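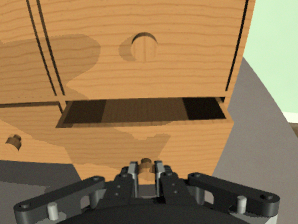

Training a drawer policy with randomised lighting

If your simulated robot opens drawers beautifully until a shadow crosses the handle, this recipe is for you! We use it in Endero, our small simulation toolkit, and it's my favourite part of the whole project.

1. Load the Hirano cabinet and place it on the work surface. Keep the knobs the same colour as the wood. It makes the task harder, and that's what we want.

2. Record 60 demonstrations under one fixed light. Aim for smooth pulls – jerky ones teach the policy to hesitate near the knob.

3. Replay every demonstration with the light moved. We render two new versions of each, changing only the direction and strength, so the arm's actions stay valid.

4. Train on both camera views together. The wrist view matters most in the last few centimetres, while the room view tells the policy which side of the cabinet it's on.

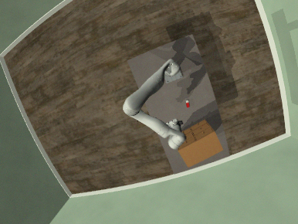 Room view, with the arm's shadow falling across the work surface.

5. Test with light positions you kept back. On our Clarkthorpe test set, the randomised policy opened the drawer in 193 trials, and the gains were biggest with the knob in deep shade. I was thrilled!

Next, try Prandine, our cluttered room, using the same settings. Save your random seeds before you start.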